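Working Diary of the Standards Desk, Onden Manipulation Laboratory
Entry for Jun 19, 2018
Kept by Kathleen Ó Néill

The morning was given to section 9 of the operating rules, which concerns the layout of shared tabletops. Iestyn Parri had returned the draft with his remarks in the margin. He objects to the word "tidy" wherever it appears, on the grounds that two operators will not agree on what it means. I accept the objection. The word has been struck, and the section now asks that every object on the work surface be named on the session sheet before motion is enabled. Objects that are present but not to be handled must be named as well, in a second column.

Eirlys Meredith asked whether plants and other decorative items should be allowed within reach of the arms. The draft of February was silent on this. We agreed that they may stay if they are listed, and that an unlisted item is grounds for the observer to call a hold. Berwyn Llewellyn would have preferred a plain prohibition. His view is recorded and may be raised again at the next revision.

A longer discussion followed on cutlery. Forks are to be treated as pointed objects under rule 24, and the operator is to keep hands out of the reach of both arms while a gripper is closing on one. Vitória Paiva pointed out that the present wording says "sharp," and that a dinner fork would pass any reasonable test of not being sharp. The word will be changed to "pointed" throughout. Spoons remain in the general class.

We then took up cables. The rule as it stands requires that cables on the arm be secured and that cables off the arm be kept clear of walkways. It says nothing of the slack between the two, and it was agreed that this is where most of the near-miss reports come from. The new text reads: "Slack shall be sufficient for the full travel of the arm and shall not enter the work surface at any point of that travel." Iestyn asked for a measured limit in place of "sufficient." I have left the matter open until the technicians have been consulted.

After the midday break I reviewed the wording on pads and fingertips. Finger padding is to be inspected at the start of each session and replaced after 3,000 closing cycles, or sooner if the foam has torn or separated. Berwyn reports that the counter is not always reset when the pads are changed. A line for the reset has been added to the session sheet, with space for initials. The Zumard form, from which ours was copied, had no such line.

Eirlys also raised floor marking. Hazard-striped matting should indicate a place where a person is expected to stop and look before going further. Where it is laid down only for comfort underfoot, people learn to ignore it. She will prepare a short note on which mats should carry the striping and which should be plain. I have asked her to include the lines on the concrete, whose meaning is known to the older staff and written down nowhere.

The observer's duties were settled with little debate. The observer does not operate, does not answer the telephone, and does not leave without naming a replacement aloud. If a hold is called, both arms are stopped, including the arm that was not in use. The operator may ask the reason only after motion has ceased. Vitória wishes to see this practiced with new staff before they are given a turn at the controls, and I have put her request forward with my support. 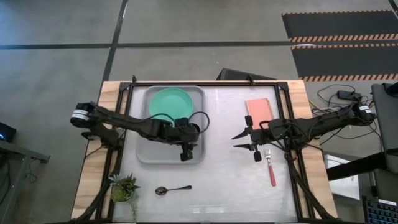
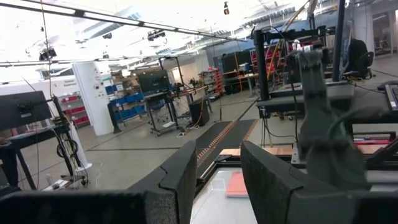
Reading time: 4 minutes

Two matters are carried over. The first is the limit on cable slack, noted earlier. The second is the placing of screens and keyboards beside the work surface. The Plodis guidance lets the operator's desk stand directly against the table if the stop control can be reached from the chair. I am not satisfied that this is enough. A keyboard close to a moving arm invites a person to lean in, and the rule should speak of the person as well as the control. Iestyn will draft an alternative.

The revised section 9 was circulated before the close of the day. Comments are to be made in writing, against the numbered clause, and signed. I have returned the old binder to the shelf and marked its cover "superseded in part."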